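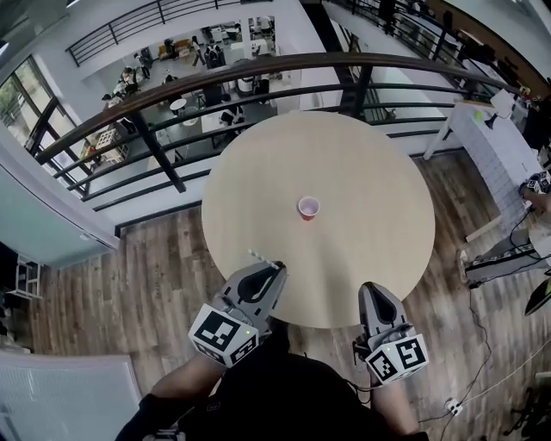

Home Wi-Fi & Networking > Dropouts and slow speeds

Ticket 410: Connection drops in the dining room only
Opened by: Eylül Erdem
Opened: 2022-02-03
Status: Resolved

Hi team, me again (sorry!). I've had the Nillano mesh kit for a couple of weeks now and it's been brilliant everywhere except the dining room, where I do most of my work at the little round table. Every arvo the laptop drops off for a minute or so, then comes back like nothing happened. The phone does it too, so I don't reckon it's the laptop.

What I've tried so far:
Restarted the main unit and both satellites. No change.
Forgot the network on the laptop and joined again. No change, and I had to dig out the password, which is a long one.
Moved the satellite from the hallway shelf to the sideboard. Better for a day, then back to its old tricks.

The unit light stays white the whole time, even when I've got nothing. Speed test next to the main unit gives me 227 down. At the dining table it's about 30 when it's working.

Reply from Duygu Sönmez, Gernero Support

Hi Eylül, thanks for all the detail, that saves us a heap of back and forth. Could you open the app, go to Advanced, then Radio, and tell me what channel the 5 GHz band is on and whether Auto is switched on? Also, which satellite does the laptop say it's joined to when it drops?

Reply from Eylül

Auto is on, and it says channel 52. I wrote it down again after a dropout and it had gone to 48! The laptop was on the upstairs satellite, which is odd when the other one is practically beside me.

Reply from Duygu

Okay, I think we have two things going on. Channel 52 is shared with radar, so if the unit thinks it hears some it has to get off that channel in a hurry, and your devices fall off with it. Please turn Auto off and fix it at 48. Then under Satellites, open the upstairs one and drop its power from High to Medium so the laptop stops clinging to it. Save, and give it a couple of minutes to settle before you test.

Reply from Eylül

Done both. The upstairs setting didn't save the first time (the app just spun and spun) but it stuck after I closed it and went back in. Now getting 140 at the table and the laptop is on the right satellite. Will leave it through the weekend and let you know.

Reply from Eylül

Four days and not one dropout, even with a video call going and the telly streaming in the next room. So happy! You can close this one. I do still want to ask about the guest network, but I'll put in a separate ticket.

Reply from Duygu

Great news, closing now. I've passed the spinning save screen on to the app people as well.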